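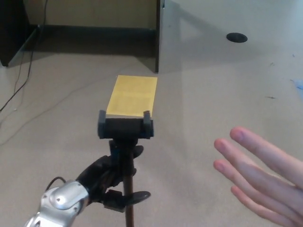 3.2 Collecting the handover examples

Figure 2. A handover take from the head camera, with the phone stand gripped by its pole and a person's hand reaching in from the right.

I'll admit we spent more time on this part of the Sevmont set than on the learning itself, so let me go through how the takes were made. Each one is a short stretch of head-camera video plus the joint readings from the arm, and each one is about a single object passing between the robot and a person. We kept 172 takes in the end and threw out the rest, mostly for dull reasons like a clock that had drifted between the two recordings.

The phone stand (Figure 2) turned out to be my favorite object and also the one that gave us the most grief. A mug or a box you can grab pretty much anywhere, but a stand has a thin pole with a bulky clamp on top, and the grip in the figure – fingers wrapped around the pole, clamp up high – is the one we settled on as the standard hold. It leaves the person plenty of room to come in from the side. Caradog Phillips wanted takes where the robot holds the clamp itself as well, and we recorded two of those before deciding to save that grip for the Urkex set.

We told people very little. They knew which object was coming and that they could reach for it whenever they felt like it, and that was the whole briefing. Some went for it right away with an open hand, some hovered, and a few pulled back and tried again (I love those, and we kept them all). In the labels we mark the moment the person's hand first shows up in the view, the moment of first touch, and the moment the robot lets go. If the labelers disagreed on first touch, we used the later time.

We didn't tidy the floor or hide the cables between takes. Our earlier Flernau takes were all shot against a clean backdrop, and the model we trained on them got jumpy as soon as there was a desk behind the object. Section 3.3 covers how we split the takes for training.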